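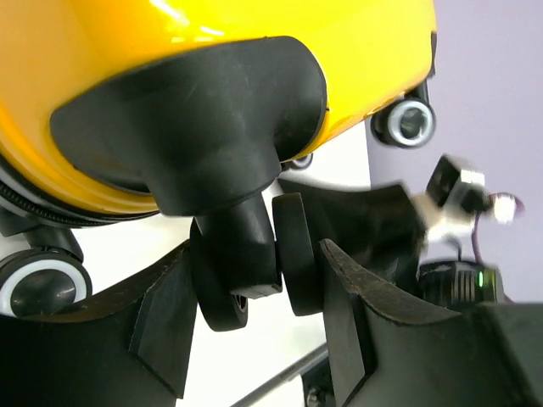 Looking After a Canister Vacuum, Since It Won't Look After Itself

A canister vacuum spends its life being dragged around by the neck like a reluctant dog, and then we wonder why it sulks. Most of what goes wrong with one can be fixed at the kitchen table in less time than it takes to find the receipt.

Start at the fittings

When the suction goes, people blame the motor. Check the joints first. Unplug the machine, take off whatever comes off without swearing, and wipe both halves of every connection with a damp cloth. Grit collects in the collar where one part slides into another, and a fitting that doesn't seat all the way leaks air all day long. Scuffs on black plastic are cosmetic. A crack is a leak, and tape will hold it until the new part comes, or for 11 years, depending on the household.

Don't oil anything. Oil and dust make a paste that will outlive you. If a joint is stiff, rub the inside with a dry candle stub and buff off the extra.

The hose

Hang it up. A hose left bent under a shelf in the Mindier-style closet (one door, no light, an ironing board that attacks) will split at the bend, always on the inside where you can't see it. Two hooks set a hand's width apart will carry it in a loose loop.

For a clog, drop a coin down one end and see if it comes out the other. If it doesn't, you now have a clog and a coin. Push a broom handle in gently from the wide end, and never anything with a point.

The wheels

Hair winds itself around casters with real dedication. Turn the machine over, snip through the hair with nail scissors and pull it out with tweezers. Do this over newspaper. Do not do it over dinner.

The shell

Glossy yellow plastic shows everything: fingerprints, door-frame paint, the time you took the stairs too fast. Warm water with a drop of dish soap gets most of it. Skip the scouring pad, which trades one visible mark for a whole cloudy patch. For ribbed or grooved bits, use an old toothbrush, and then please retire it from the bathroom.

Baking soda paste will lift black streaks if you rub lightly with a fingertip. Rinse the cloth twice and go over it again, or you'll have white streaks instead.

Filters

Tap them out outdoors, standing upwind. If yours is washable, let it dry for 2 full days before it goes back in. One day feels like enough. The smell on Tuesday will tell you it wasn't.

Pulling it along

Lead it by the hose if you must, but lift it over doorsills by the handle. The fitting at the front was made to move air, and it takes the weight of the whole machine badly.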